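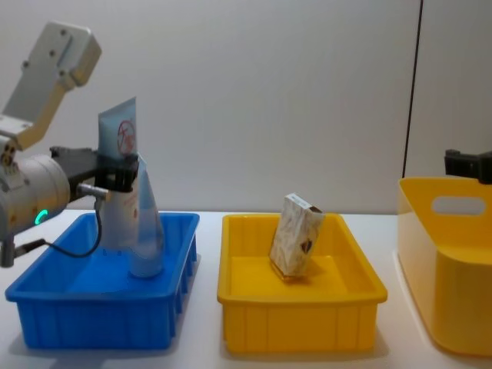

Marwan Karam reckons you should never trust a gripper first thing on a Wednesday, and that the cable is nearly always to blame when a cell starts dropping things. He wrote to me after the last gallery went up, and I must say he was half right!

This page is for everyone who has asked how we look after Boltero, the sorting cell with the blue and yellow trays. Looking after it is mostly small, patient work, and I've grown rather fond of it. We run 100 picks at 40 per cent speed before going up to 90, and if anything slips we stop and go back to the finger settings.

Squeezy tubes are the fussiest things we ask it to hold. The gripper has the tube by the middle, crimped end up, over the blue tray - too gentle a pinch and a tube will swing, too firm and you soon know all about it. The thin black cable at the side of the gripper needs enough slack to loop freely, so I turn the wrist slowly by hand in April and again in the autumn, watching for anything that pulls tight.

Marwan would change the cable every time. I wipe the fingers first, check the connector is done up properly, and only then go looking for the spare, which lives in the Skandetti drawer with the good screwdrivers.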